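Fiducial marker block

A fiducial marker block is a small block that carries square black-and-white patterns on one or more of its faces. A camera can use the patterns to work out where the block is and which way it is turned. The blocks are used on benches and tabletops for sorting, stacking and peg placement tasks. 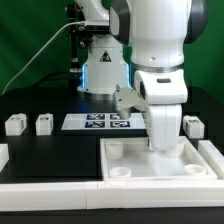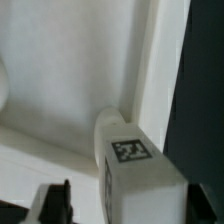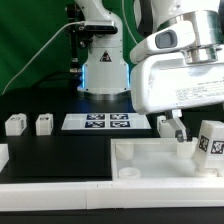
White blocks with printed markers.

Wimer, Friday, April 2, 2021

Design

Each marker has a thick black border around a grid of black and white cells. The arrangement of the cells gives the marker its number. In the Okafor set, 105 numbers are reserved for blocks and the rest for boards and trays. A block with markers on adjoining faces can still be read when one face is turned away or covered.

Boards and trays

Markers may also be printed on a flat board, often in a two-by-two grid, which serves as a fixed reference for the table. Loose parts such as pegs and ring-shaped sockets are commonly kept in a shallow tray.

Variants

The Fornen pattern list contains 1,144 markers. Skatus blocks come in boxes of 9, with 3 spare marker sheets. Matte printing is preferred under bright lamps.

See also: Calibration board; Pegboard; Workbench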